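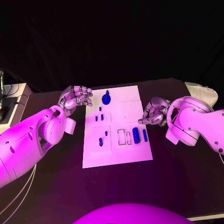 Figure 2-1. Wavavham two-arm station with the task board and blue parts on the table.

2. Before you order: planning the station and the budget

This chapter is for the person who prepares the purchase. Please read it before you send the order form to Nestisville. Mounting and first power-on are explained in Chapter 3, and it is not necessary to know them now.

The Wavavham station is sold as a body with two arms and two hands. The table, the task material, the curtain and the side cabinet are not in the basic price. You may buy them from us or find them locally. In our experience many customers plan the money for the robot very well and forget the rest, and then the robot stands some weeks in its crate.

2.1 Measure the room

1. Choose the wall that will be behind the table. A plain dark wall is good. If the wall has windows, shelves or posters, plan a black curtain for the full width of the table and further on both sides.

2. Check the way from the delivery door to the room. The crate needs a clear door width of 900 mm. Please measure the door with the handle included, and also the lift.

3. Mark the table position on the floor with tape. Then mark the place of the robot on the long side, close to the table edge. The body stands directly in front of the table and the arms come in from left and right.

4. Leave a free passage of 900 mm behind the robot for the service person.

5. Decide on which side the cabinet will stand. It carries the small devices and their cables, and it should be reachable without going between the arms.

Note: The arms need free space outside the table as well. The elbows go out wider than the hands. Do not plan a second table directly next to the first one.

2.2 Power and cables

1. Order one separate circuit for the station. It must not be shared with a heater, a kettle or a compressor.

2. Plan one power strip with switch for the small devices. Fix it where feet do not reach it.

3. Buy cable clips and soft sleeves together with the robot, not later. Each arm has thin cables which hang below it, and they must be able to follow the arm without pulling.

4. Keep the table surface under the arms free of loose cable ends.

Caution: Never lead a cable across the area where the hands work. A closed finger can catch it and damage the plug at the wrist.

2.3 Choose the hands

The station can be ordered with the five-finger hand or with the simple two-jaw gripper. The hand has a higher price and needs more service. The gripper is strong and cheap, but for small pegs and for parts which must be turned in the fingers we recommend the hand. If you are not sure, write down your three smallest parts and send the list with your enquiry. We answer which one we would take.

Do not order one hand and one gripper in order to save money. The spare parts are different, the calibration is different, and your people must learn both.

Please think also about the hand that waits. In many tasks one hand does the work at the sheet and the other one is held above the table. It is then a fair question whether you need the second arm. For pegs only, a one-arm station may be sufficient. For opening, holding and joining two parts you will want both, and an arm which is added later costs more than an arm in the first order.

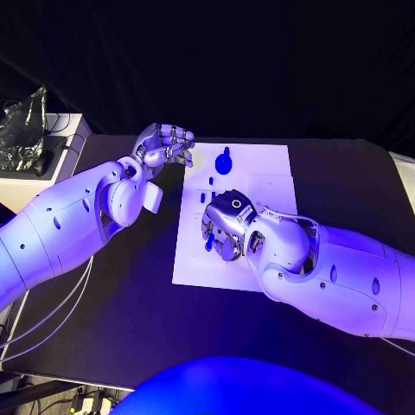

2.4 Choose the task material

There are two ways to begin, and both are correct.

Paper sheet. You print the outlines on white paper and lay the sheet on the table. The cost is almost nothing and you can change the layout the same day. A sheet can move when a finger presses on it, so fix the corners with thin tape. We advise paper for the first weeks, when the order of the steps is still changing.

Task board. The Vollo board is a flat white board with marked areas. It comes with a set of blue parts: pegs of different height, cylinders, a round knob, and a block. The board stays in place better than paper, and the distance between areas is the same every time. Take it when the layout is final.

1. Start with paper if your budget is not yet approved in full.

2. Order the board when your layout has not changed for 20 working days.

3. Order spare parts in the same delivery. Small pegs roll away and are lost. A bag of 13 mixed pegs is listed under the accessories.

4. Choose a colour of parts that is clearly different from the board and from the table. Blue on white is our standard.

Note: If you make your own parts on a printer, make all of them in one material and from one roll. Parts with different surfaces need different grip force, and the time for adjusting is also a cost.

2.5 Table and surroundings

1. Take a table with a dark, dull top. A shiny top gives reflections, and these disturb the cameras.

2. The table must not shake when you push at one corner. Height-adjustable office tables are usually too soft at full height.

3. Plan the lamps before the robot comes. The light can be white or coloured, but it should stay equal during one series of recordings. If you change the light, write it in the log.

4. Keep soft material, such as a cushion, at the far end of the table only. It must not lie where the hands pass.

Caution: Keep the top of the cabinet tidy. A mouse or other small device that falls on the table during movement can be hit by the arm. Stop the station before you take it away.

2.6 Fine work and holders

For work with a narrow slot or a small opening, the price of the holder is small in comparison with the robot, but the effect on the result is large. A bad holder makes a good hand look bad.

1. Take a transparent holder if people must see the part from the side. Take a white or grey holder if the camera alone must find it. Clear material is difficult for some cameras.

2. Ask the supplier for the tolerance in writing. Ishida slotted holders are delivered with a measuring sheet; keep it with the station papers.

3. Buy two holders of each type, one for use and one for comparison.

4. Place the holder on the side of the hand which will do the inserting. The arm should not cross in front of the body for this step.

5. Before you order a larger number, try the part by hand. If your own fingers find it hard to hold the piece beside the holder, plan extra time for teaching the robot.
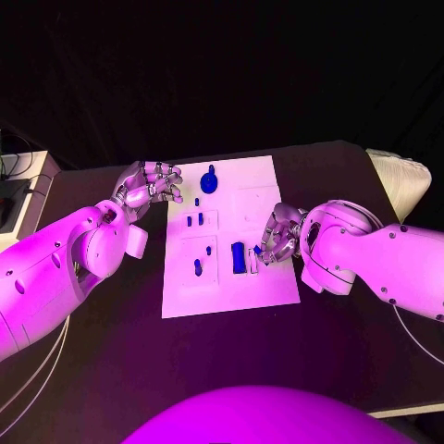

Figure 2-3. Small blue piece held in the right hand, next to the transparent slotted holder.

2.7 Budget sheet

Copy the lines below to your own form. Prices are in the separate list, which is renewed every January.

Robot body with two arms
Hands, left and right
Transport and unpacking
Table
Curtain and rail
Cabinet for small devices
Separate circuit, power strip, clips and sleeves
Lamps
Paper layout or Vollo board with parts
Holders, two of each type
Spare pegs
Spare finger set, one for each hand
Training for operators
Service visit after the first 200 hours

Notes to the budget sheet:

a) The service visit after 200 hours is needed to keep the guarantee. It is not included in the price of the robot. Please put it in the first-year budget, also if you expect to reach the hours later.

b) The spare finger set is not obligatory. Delivery of a single set takes longer than delivery together with the robot, and a station without fingers cannot work.

c) Training is calculated per group and not per person. Collect all the operators for one date if this is possible.

d) Add a reserve for the things which belong to your building, for example the electrician. We cannot estimate this for you.

2.8 Before you send the order

1. Check that the hand type is the same on both lines of the form.

2. Check that the door width is written in millimetres.

3. Attach a drawing of the room with the table, the robot, the cabinet and the socket. A drawing by pencil is enough.

4. Attach the list of your smallest parts, with weight if you know it.

5. Write the name of the person who will receive the crate, and the hours at which the door is open.

The Nestisville office confirms the order in writing. Please do not buy the table before you have this confirmation, as the recommended table height depends on the body version that is delivered. The height is printed on the second page of the confirmation, next to the serial number.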